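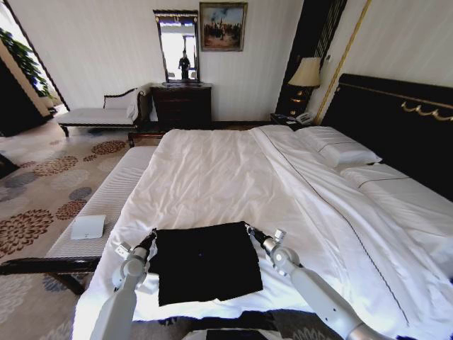

I have finally got the hang of going away with one small bag, and I'm so pleased about it that you're all going to have to hear the details.

We had six nights in Haltora in October, with a side trip up to Vusberg in the middle, and I did the whole thing out of a 30 litre rucksack. Laptop included! Two years ago I took a hard suitcase to the same coast for a long weekend and dragged it up the harbour steps swearing at every one of them.

The big change was clothes. I used to pack by day - Tuesday's outfit, the outfit for dinner, the outfit in case dinner turned out to be smart. Now I pick one dark colour and one light one and everything has to go with everything. For this trip it was black and a sort of oatmeal. Two pairs of trousers (one worn on the train), four tops, a thin wool jumper, a rain jacket that squashes down to the size of a grapefruit. Underwear for four days, then a wash in the sink.

I love a sink wash. I know how that sounds. You need a flat plug, a bit of ordinary shampoo and a towel to roll everything up in afterwards, and if you do it before supper the thin stuff is dry by breakfast. The jumper never got washed and I don't believe anyone suffered.

Shoes were harder. I went back and forth for days and in the end took only my walking shoes and a pair of flat canvas things that weigh next to nothing. Vusberg is all cobbles and the path to the top is steeper than the map lets on (the sign at the bottom says 503 metres, the sign at the café says something else entirely), so I was very glad of the proper pair. The canvas ones came out for evenings and for the swimming baths, and they were fine.

Oh, the baths! Go if you're ever there. Outdoors, steaming, with a view straight down the valley, and they hire out towels, so that's another thing you needn't carry. We stayed until it got dark and then ate dumplings at Krawczyk, which is the place on the corner with the green shutters. Order the mushroom ones. Then order them again.

Back to the bag. I weighed it on the kitchen scales in two goes before we left, and the thing I'd have sworn was light, my washbag, was almost a kilo. So out came the full-size everything. I decanted face cream into a contact lens case, which works beautifully as long as you remember which side is which. My book went too, a 1,017 page brick that I'd been looking forward to for months, and I borrowed a thinner one from the shelf at the guesthouse instead. It was a detective story set in a lighthouse and I finished it on the way home.

What I'd leave behind next time: the travel umbrella (the jacket did the job), the second charging lead, and the little sewing kit that I have now carried through nine countries without threading a needle. What I'd add: earplugs. The trams in Haltora start early and they squeal round the bend.

Next up is Warnora in the spring, where I'm told it can snow right up to May, so the jumper might need company. If you've been, tell me what you wore - and whether the night train has hooks, as I'd like to hang up my socks.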